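Dive shops should stop taking complete beginners on refresher terms. At Flerklow last February I watched a group who had not dived in years go straight to the quarry ledge after a short talk and no pool time. Two of them could not clear a mask.

A refresher ought to start in the pool, every time, and the price should include it. Solis charges 36 pounds extra for the pool hour, so people skip it -- I would too.
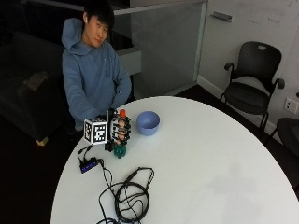
Murray Kennedy

Killton builds the hour into the fee and still fills its boats. Other centres could do the same before next season, and put it in writing when people book.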